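Dye room notebook, August
Started 7.40 am, window side already too warm

Carrying on from the last page. Copper kettle back from Kodikara with new handle, old dent still in it. Rinsed twice, no smell. Put it on the low ring and left the lid off.

Weld first. 200 g dried tops, chopped small, soaked overnight in the bucket with the cracked rim. Liquor this morning the colour of weak tea, froth on top, skimmed. Alum bath was made up by Anoma before she left for Vurnmont and she didn't write the amount on the lid. Rang her. She says 12 percent on weight of cloth, same as the last lot. Have written it on the lid.

Plan for today:
weld on the alum cotton, then a short dip in the blue for the greens
second go at the soft grey green for the Bamora people, theirs has to be paler than the last swatch
iron water on the leftover bits, only if there's time

There was not time.

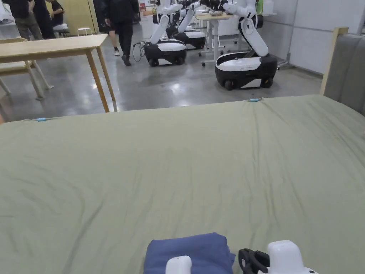
The Bamora order is bed linen, so flat wide cloth and every uneven patch will show. Small swatches lie. The last test piece looked lovely at hand size and then blotched all down one side when we did a full width, which I put down to folding it too tight in the pot. Rafsan thinks it was the scouring. He may be right, the cloth came from Sindetti with some sort of finish on it and water was still beading on the selvedge after the first wash. Scoured again with soda ash, long simmer, water came out dark yellow. Again after lunch, water paler. Dropped a bit of water on it and it sank straight in. So Rafsan 1, me 0.

Weld bath up to hand-hot and held there. Don't let it boil, goes brown and dull, see the sad page near the front. Stirred every few minutes with the long stick, let the cloth move. Chalk in, a spoonful, and the yellow jumped. Out after 50 minutes or so, I lost track when the delivery came.

Blue vat is sulking. Surface coppery enough but the liquid underneath too blue, wants to be more yellow green. Fed it, warmed it, lid on, left alone for an hour. Checked pH with the last of the strips (ORDER STRIPS). Old recipe card from 1993 says bran and madder and patience. No bran in the place.

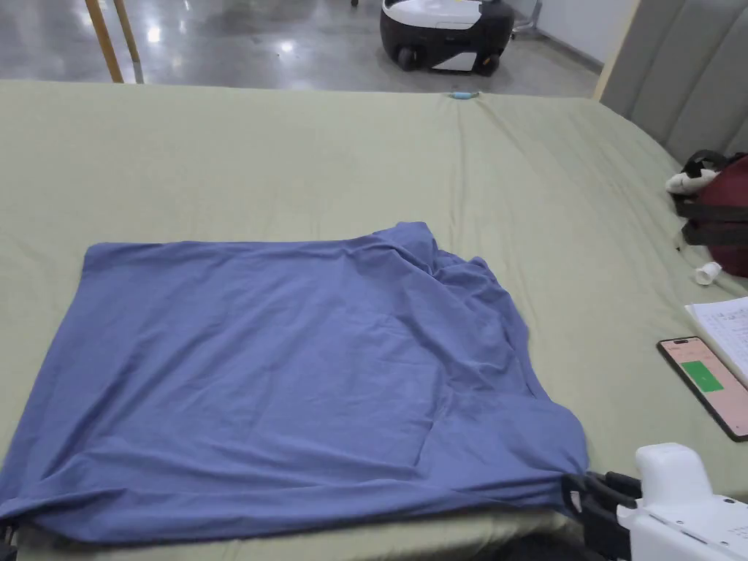 Vat better by mid afternoon. Three dips on the knit scraps, short ones, squeezing out under the surface each time. Knit takes it faster than the woven and the hems go darker, always do. Let them air flat, pegging leaves marks. Colour on the second dip is the one I'd keep, third is heavier than anybody asked for.

Greens: weld then a very quick blue dip. Swatch 14 is nearest to what Bamora want, bit too sharp still. Next time less chalk and a weaker vat, or use the tail end of one. Swatches 9 and 10 got swapped in the rinse so ingore both.

Rafsan wants a light test before we quote. Half of each swatch under card on the south sill, start tomorow. He says two weeks, I say four, weld is fine but I don't trust the pale ones. Anoma to decide when she's back.

To get:
pH strips
soda ash, big tub
bran
new bucket

Kettle drained and dried. Vat lid on, blanket round it. Extractor fan left running, key is on the hook by the sink.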